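Workbench > Opinion > Grippers

Stop Buying Fingers for the Spec Sheet

78 shares | 4 comments 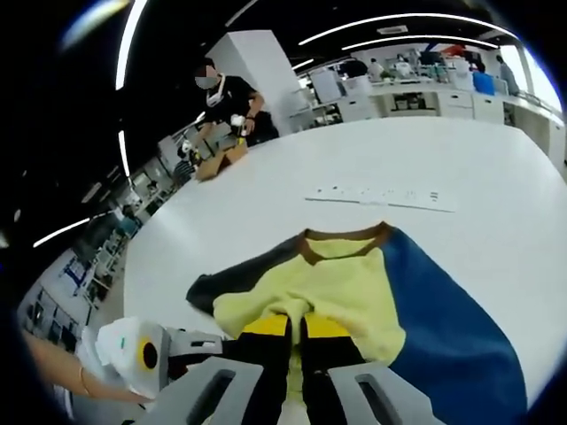 I've been comparing hand-held grippers since March, and I have an opinion that will annoy the people who sell them: the part that matters most is the last half inch. The tips! Everything behind them (linkage, housing, the camera everybody wants to argue about) matters a lot less once you're trying to pick up a shirt.

Cloth is mean. A block sits there and lets you grab it. A knit top slides, bunches up, and hides its own edge under a fold, and on a glossy table there isn't much friction to help you out. The stiff tips on our old Gasus pair were great with boxes and hopeless with collars. The softer ones from Soswood look like toys, and I'd take them every time, because you can pinch up a little ridge of fabric without having to dig for it.

Anneli Eskola disagrees with me, loudly. She thinks I'm blaming the fingers for what is really a camera problem, and that if you can't see the hem at the moment you close on it, no rubber in the world will save you. Fair enough. We went through 1473 grabs together and she did win a few of those arguments, mostly the sleeve ones. Sleeves are awful.

But try it with your own hand in the handle for an afternoon. You feel a bad tip right away, in your wrist, long before any number tells you. I squeezed harder and harder with the stiff set and got nowhere, and then I swapped tips and quit thinking about it (my forearm says thanks).

So if you've got money for one upgrade this year, leave the controller alone. Buy three kinds of tips and a pile of thrift store sweaters, and start with the ones that have ribbed collars.

2131 views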